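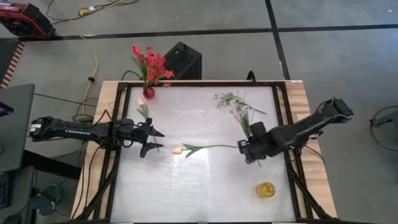 Display and Light, Unit 3
Surfaces: gloss, matt and everything between
Handout for the evening group, Lullisden College of Further Education
Revised February 4, 2022

Before you read

This handout replaces the older one with the green cover. If you still have the green one, the part about paint is correct but the part about measuring is out of date. Please bring the new one to Room 124 together with your sample cards and a small torch. A telephone torch is good enough.

In Unit 2 we spoke about lamps and where to hang them. Now we look at the other half of the question, which is what the light meets when it arrives. Many students spend a lot of money on lamps and then put the goods on a top that spoils the result. I have done this myself in a shoe shop, and I had to repaint eleven shelves.

3.1 Two kinds of reflection

When light falls on a surface, a part of it goes in and a part of it comes back. The part that comes back can do so in two ways.

Mirror reflection (in some books "specular" reflection) leaves the surface at the same angle at which it arrived, on the other side. You know this from a mirror or from still water. If your eye stands in the path of this light, you see the lamp. If your eye stands somewhere else, you see nothing of it.

Diffuse reflection leaves the surface in all directions. Blotting paper, chalk and unglazed clay are near to this. You can walk round such a surface and its brightness changes very little.

Almost every material in a shop does both together. A red glazed tile has a thin clear layer on top which gives mirror reflection, and below it there is a coloured body which gives diffuse reflection. The colour comes from the body. The highlight comes from the top layer and it has the colour of the lamp, not of the tile. This is the reason why a highlight on a red tile under a white lamp is white. Metals are different. With gold or copper the highlight itself takes the colour of the metal, and painters of still life have used this for centuries.

Exercise 1. Take the glazed sample and the copper sample from your set. Hold each under the same lamp and write down the colour of the highlight. Then change the lamp for the warm one and repeat.

3.2 Colour against a white top

White is the first choice of most beginners and it is often a good choice. It is cheap to repair, it goes with every season, and it sends a lot of light back up on the underside of the goods. Strong colours look stronger on it. But white also has some faults. It shows dust and finger marks less than black does, but it shows every scratch that has become dirty. And it is never only white. It takes colour from its neighbours: a green wall at one side will make a white shelf a little green, and the customer will not know why the cheese looks old.

Saturated colours, that means colours with very little grey in them, are the easiest test object for a white top. Paper, ribbon and artificial flowers are all suitable, and they do not fade during a two-hour lesson as fresh flowers sometimes do under hot lamps.
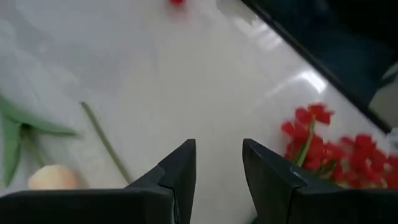

Fig. 1. Bright red artificial flowers on a white, glossy top.

When you make your own test, put the coloured object down first and move it slowly towards the lamp. Somewhere on the way the colour will look most full. After this point the highlights grow and the colour begins to look pale. Mark the best place with a pencil. With matt objects the best place is usually quite near to the lamp. With shiny ones it is further away than you expect.

A short word about yellow and pale orange. These colours are already very light, so the difference between them and a white top is small. They need a shadow at one side to show their shape. Move the lamp lower and to the side, and do not try to help them with more light from above – it makes the problem worse.

3.3 How gloss is described and measured

In the trade you will hear the words dead matt, matt, eggshell, satin, semi-gloss, gloss and high gloss. They are useful in conversation, but they are not the same from one maker to the next. A Wemico satin is shinier than a Frimpong satin, and if you order half of a job from each you will see the join from the street.

For this reason we prefer a number. A gloss meter sends a beam to the surface at a fixed angle and measures how much comes back at the matching angle on the other side. Three angles are common:

60 degrees is used for most surfaces.
20 degrees is used for very shiny ones.
85 degrees is used for very matt ones.

A number without its angle has no meaning. Please write both, always, also in your homework.

The meter reads one small spot. On a large top you should take several readings and note where each was taken. In the cupboard we have two meters, marked 922 and 926. They do not agree perfectly with each other, so use the same one for the whole of a job and write down which one it was. Number 926 needs a new battery door and it must not be held upside down.

3.4 Glare
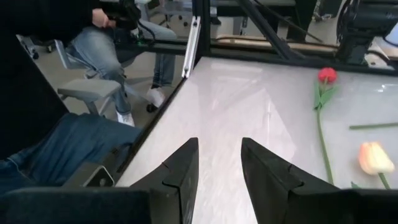 Glare is light that comes to the eye and makes it harder to see what you wish to see. It is useful to keep two types apart. Direct glare comes from the lamp itself, and we covered it in Unit 2. Reflected glare comes from a surface, and it is more difficult because it moves when the customer moves. The designer stands at one place, is satisfied, and goes home. The next morning a shorter customer stands one step to the left and reads nothing on the label. In Fig. 2 a bright diagonal sheen runs down over the glossy white tabletop, and there are pale grey and faint pinkish streaks of reflected light in it. A small printed card laid in the path of such a sheen would be hard to read if the card was also glossy. To find these places in a real shop, walk along the whole front of the table with your eyes at three heights: your own, then with the knees bent, then as low as a child in a pushchair.

There are four usual remedies. You can move the lamp, you can tilt the surface, you can change the finish, or you can put something matt on top of it. The last one is the cheapest and you may do it on the same day. A sheet of uncoated paper or a piece of felt under the goods will remove the mirror part and leave the diffuse part. If the shop owner loves the shine and does not wish to lose it, cover only the area where people must read.

Please do not use a larger lamp to "overpower" the reflection. The reflection comes from the lamps, so it will grow together with them. A dimmer is more often the answer. A lamp with a wide soft source, for example a panel with a cloth in front, gives a broad pale reflection in place of a small hard one. Some goods like this and others do not. Silver cutlery looks tired under a soft panel, but glass bottles look very good.

3.5 Edges and frames

A white top with a dark border is easier to read from a distance than a white top without one. The eye finds the edge and knows how large the table is. In the Platero range the borders are 30 mm wide, in black or in dark oak. The black one has a fine texture and it gives almost no highlight. The oak one is lacquered, and if there is a window behind it you will have a bright line along the whole length.

If you make your own border with paint, do the border first and the field second. I know that many people do it in the other order. With dark paint on a white field every small mistake is visible, while white over dark needs two coats in any case and the mistakes go under the second coat.

3.6 Floors

The floor belongs also to the display, even if it is not in your budget. A polished floor throws light on the underside of tables and on the shoes of the customers. A grey concrete floor that has not been polished takes most of the light and keeps quiet. It is a calm background for white furniture. Carpet is the most quiet of all, but it gives its colour to everything near it, so ask for a sample and put it under the goods before you promise anything.

Exercise 2. Draw the plan of one table in a shop that you know. Mark the lamps, the window if there is one, and the three places from which you looked. At each place draw an arrow to the brightest reflection. Write the finish of the top in words, and in a number if you were able to measure it.

Reading for next time

Platero workbook, page 173 to the end of the chapter. The table of finishes is worth copying by hand because you will remember it better.
The Frimpong paint card, both sides.

Words to learn

sheen – a soft shine, often seen best from a low angle
haze – a milky look around a highlight
veil – reflected light which lies over a picture or a text and makes it weak
eggshell – a finish with a low shine, a little above matt
lacquer – a clear hard coat over wood or metal

Homework is to be handed in on paper, with your name on each sheet. The sample cards go back in the grey box, glossy ones with the tissue between them.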